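Mirwood Scooping Set: Gallery

By the Ruren bench team — June
1 min read

We are gathering 385 demonstrations of scooping and leveling for the Mirwood policy. Each one is guided by hand and saved with its wrist view. 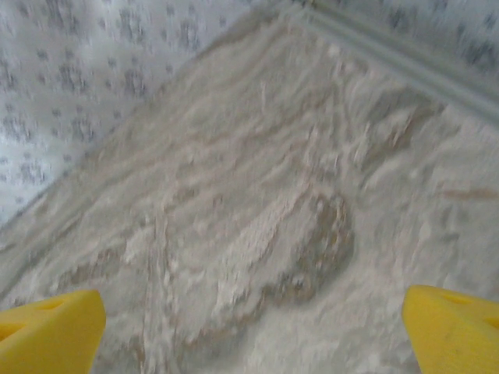
Loose material is the slowest part of the set. Every attempt changes the surface, so we log the start state each time. A hollow with a white mound beside it gets the tag "uneven" — 28 episodes carry it so far.

Related
Uldale drawer set: first 200 episodes
Labeling notes from Hubáček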